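Stevo Community Tool Library
Progress report to the Ccori Fund, second quarter
14 Jul 2020

We lent 482 tools this quarter, which is a fine number for a library that was shut for most of it. Curbside pickup did the work. The tile saw has a waiting list longer than its manual, and 63 members joined, mostly to get at the tile saw.
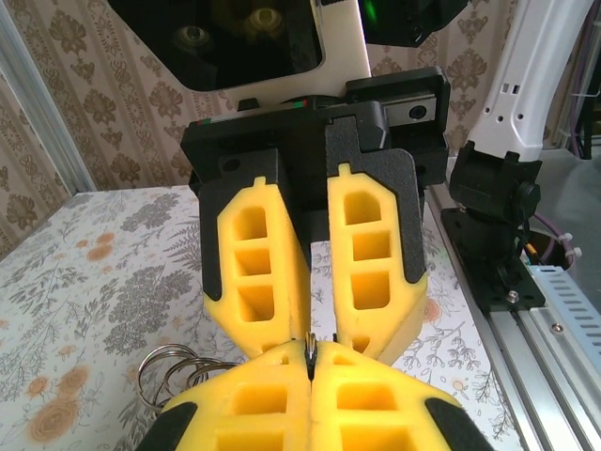 SPENDING AND REPAIRS

We spent $1,798 of the repair line. The Gokard mower took a large share of it and still pulls left. Lucero Ospina has rebuilt the carburetor twice and now speaks to it in a low voice.

Late returns stand at 82. We dropped fines in the spring, and borrowers have taken this in the spirit of a gift. 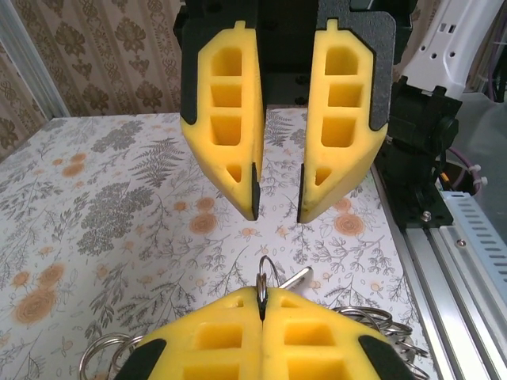 The catalog move to Fudent is half finished. Hand tools are in; ladders are listed under "L" and also, for now, under "Garden." We expect to fix that by August and would like to shift what is left of the workshop budget to a second tile saw.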